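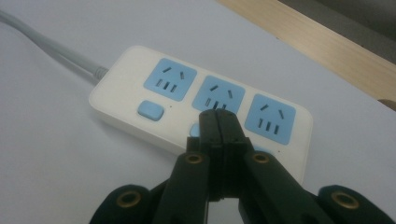 3. Setting, Participants and Procedure

3.1 The two studios

The work reported in this paper was carried out in two tattoo studios in Rutside, both of which were kind enough to let us sit in on ordinary working days and to put up with a good many questions. Cerkero is the larger of the two. It has several stations in one long room, a front desk that also serves as a small shop, and a steady flow of walk-in clients, many of whom are getting a first tattoo. Rondonuwu works by appointment only and takes on mostly larger pieces that are built up over several visits. We chose the pair because they differ in this way, and because both already gave their clients a printed aftercare sheet, so that we were never in the position of asking a studio to start doing something it did not believe in.

We should say a little about what an aftercare conversation looked like in these rooms before we began, as readers who have never been tattooed may picture something more formal than what goes on. The artist wipes down the finished piece, the client gets up and looks at it in the mirror, and there are usually some minutes of happy talk about how it came out. Somewhere in those minutes the artist covers the tattoo and begins to explain how to look after it. The client may at the same moment be texting a friend, hunting for a wallet, or feeling a bit lightheaded after a long sitting. The sheet is handed over at the desk, folded, often together with the receipt. All of the artists we spoke with knew that this was a poor moment for learning anything, and several had worked out their own small ways around it, such as giving the main points halfway through the session during a break.

Stations in the two studios were laid out along similar lines, with a client chair or table, an adjustable stool, a covered work surface and a lamp. Figure 3 shows a white power strip with three light-blue sockets and small blue push buttons along one side. We made no changes to the stations for the study, and the interviews described in 3.4 were held away from them.

3.2 Who took part

Clients were invited by the front desk when they confirmed a booking in March. To be included a person had to be an adult, had to be getting a tattoo of at least palm size on the arm, shoulder, calf or thigh, and had to be willing to be contacted twice afterward. We left out hands, feet and ribs. Hands and feet are washed and rubbed so often that healing there follows its own course, and ribs are hard for a client to see and reach without help, which would have mixed up what a person remembered with what a person was physically able to do.

In all, 66 clients agreed to take part and 65 of them completed both follow-up talks. The one client we lost moved away before the second talk and asked to be withdrawn, and we have removed that person's answers from everything that follows. Of those who completed the study, 40 had been tattooed at Cerkero and the others at Rondonuwu. We had hoped for a more even split, but appointments at Rondonuwu run long and there are simply fewer clients through the door in any given week. Where the difference in numbers could matter to a result, we report the two studios separately in Section 4.

It would be fair to ask whether people who agree to be interviewed about aftercare are the same people who would ignore an aftercare sheet. We suspect they are not, at least not entirely. Our clients were on the whole friendly toward the idea of the study and curious about their own healing, and some told us that knowing we would call made them more careful. This should be kept in mind when reading the results, and we come back to it in the discussion.

3.3 The aftercare sheets

Each studio's own sheet served as the comparison sheet. The two were different in wording but covered nearly the same ground: when to take the first covering off, how to wash, how thinly to apply balm, what to wear over the area, and how long to stay out of pools and strong sun. Both studios sold and recommended the same balm, Stirkisine, and both sheets mentioned it by name. We did not test the balm and have nothing to say about its merits. It appears in this paper only because clients used its name so freely in their answers. "I did my Stirkisine," one of them told us, meaning that she had washed the tattoo, dried it, and put balm on it, and it took us a little while to see that for some people the name of the product had come to stand for the whole routine.

The revised sheet was written together with the artists over two long evenings at Cerkero and a shorter one at Rondonuwu. We began by laying out every instruction from both of the old sheets on separate cards and asking the artists to sort them by the day on which a client would need them. This turned out to be a livelier exercise than we had planned for. Artists who had worked side by side for years found that they disagreed about when peeling should be mentioned at all. One group felt that clients who are warned early will worry early. The other felt that a client who sees flakes of color on a towel without any warning is going to be on the phone to the studio within the hour. The finished sheet puts peeling under its own small heading, with a sentence saying that some color in the flakes is to be expected, and we think both groups can live with it.

The revised sheet is therefore arranged by time, beginning with the evening of the tattoo and ending with the point at which the skin has settled. The older sheets were arranged by topic. The revised sheet also uses a larger type size, leaves a blank line for the artist to write the hour at which the covering should come off, and says plainly which signs call for a doctor and not for another message to the studio. Nothing was added that the artists did not already say aloud. The wording was frozen before the first client was enrolled, and the version reproduced in the appendix is the same text, last checked for typing errors on Jul 18, 2026.

Clients received either the old sheet or the revised one according to the day of their booking, with the two sheets taking turns from one working day to the next. We would have preferred to assign sheets person by person, but the artists pointed out, quite rightly, that with both versions lying on the desk at once the wrong one would sooner or later go out with the receipt.

3.4 Follow-up talks

Every client was contacted twice, first in the days after the appointment and again once the tattoo had finished peeling. The talks were held by phone or at a table near the front of the studio, whichever the client liked better, and lasted about 30 minutes. The first talk opened with a request to tell us, without looking at the sheet, everything the client had been asked to do. We let people take as long as they wished. Only when they said they had finished did we go through the instructions one at a time, asking of each whether it sounded familiar and whether it had been followed.

The second talk was looser. We asked clients to walk us through the healing from the beginning and to mention anything that had surprised or bothered them. We also asked where the sheet was. The question was put in almost as an afterthought and became one of the more useful things we asked, for the answers ranged from bathroom mirrors and refrigerator doors to coat pockets and the floor of a car, and a sheet on a bathroom mirror had clearly been read by someone.

3.5 Scoring

Free recall was scored against the list of instructions on the sheet that the client had been given. An instruction counted as recalled if the client gave the sense of it in any words at all. We were generous here. "Don't drown it in the stuff" was accepted for applying balm thinly, and "keep it out of the lake" for avoiding soaking. An instruction recalled with the wrong timing, such as leaving the covering on for days when the sheet gave hours, was marked separately as recalled but misplaced, and these answers are treated on their own in Section 4.2.

Each talk was scored twice by different members of the team working from the written notes, and the few disagreements were settled by reading the notes over together. We did not score the appearance of the tattoos themselves. Artists look at healed work with a practiced eye, and we asked them informally what they thought when clients stopped by, but the light, the skin, the placement and the style of the piece all have so large a part in how it heals that we did not feel able to draw anything from these remarks beyond the general impression given in Section 5.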